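Hirnier Household Handling Project
Interim progress report to the Groen Fund, second reporting period
Submitted by Karlijn De Graaf, project lead

1. Status of the work

The project collects demonstrations of everyday cloth handling with hand-held grippers and uses them to train the arm controller developed under the first grant. Work during the period concentrated on folding, flattening and moving small towels on a tabletop. At the close of the period the data set held 3251 accepted demonstrations. The target for the period was met, but a fault in the gripper pads obliged us to stop collection for 8 working days and to withdraw part of the material from training. The greater part of this report concerns that fault.

2. Description of the fault

The inner faces of the gripper fingers carry a soft pad, bonded to the plastic fingertip. The pad was chosen in the first period because bare plastic slipped on thin fabrics. Late on a Saturday session an operator reported that a towel had failed to release when the fingers opened. The corner stayed attached to the left pad and was pulled several inches across the table before it came free. The operator entered the event as a handling error and continued.

Two further entries of the same kind were made by other operators in the following sessions. When the third was reviewed, the tools were withdrawn and inspected. The pads had begun to fray along their edges, and loose fibers had caught in the looped surface of the towels.

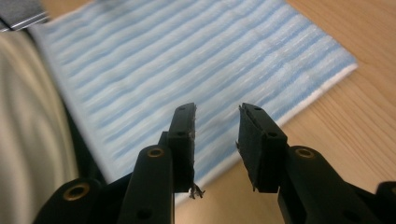
The consequences differed according to the type of fabric. On flat-woven napkins the fault had no effect that we could measure. On terry and ribbed cloths it produced a false grip: the cloth moved with the tool although the fingers had been opened. The controller learns from the recorded finger opening together with the motion of the cloth, and a demonstration of this kind teaches it that an open gripper can carry a towel. In bench trials the arm twice opened its fingers early and continued its path as though it still held the cloth.

3. Safety assessment

No person was injured and no equipment was damaged. The fault was nevertheless treated as a safety matter under the Hirnier laboratory rules. An arm that releases a load before it is commanded to do so is acceptable with a towel and would not be acceptable with the dishes and glassware planned for the final period. The bench arm was therefore restricted to reduced speed until the affected material had been removed, and a second person was required to be present at the stop switch. Both restrictions have since been lifted for cloth tasks. They remain in force for all other objects.

4. Cause

Inspection identified two contributing causes. The pads were cut by hand from sheet material, which left an unsealed edge. The service interval of 1000 grip cycles had been set for the joints and inserts of the tool and was never reconsidered when the pads were added. Several pads were badly worn well before the interval was reached.

A third matter concerns reporting. The entry form offered operators no category for tool condition, and all three early reports were filed as operator error. We consider this the main reason that the fault went unrecognized for as long as it did.

5. Corrective action

All terry and ribbed demonstrations from the affected sessions were set aside and are being reviewed by hand. The pads on every tool in use have been replaced with heat-sealed pieces supplied by Jodomby. Operators now check both fingertips before each session, open and close the fingers over bare table, and trim or reject any pad with loose material along the contact edge. The entry form has been given a separate field for tool condition, which must be completed before a session can be saved.

The position of the fingertips over the table at the start of a session has also been standardized, with the test cloth moved to one side until the check is finished.
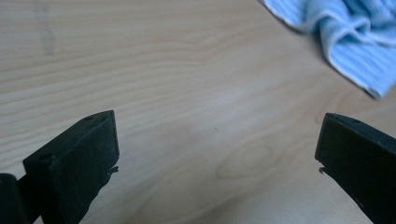
Maureen Pickering, commenting on the draft of this report, asked that the fund not treat the replacement of the pads as closing the matter. In her view a sealed edge will delay the wear without preventing it, and the interval should be set from measured wear on the new pads before any work with glassware is approved. She also asked why three similar entries were needed to prompt a review, and recommended that any failure to release be escalated on the first occurrence.

We accept both points. Escalation on first occurrence took effect immediately. Wear measurements on the sealed pads are in progress at the Nikley workshop, and a provisional interval will be proposed once 14 pads have been run to failure.

6. Effect on schedule and budget

The lost days have been absorbed within the period. Review of the withdrawn demonstrations will continue into August and is covered by the existing staff allocation. The cost of the new pads was met from the consumables line, and no additional funds are requested. The start of glassware trials is postponed until the service interval has been agreed with the fund.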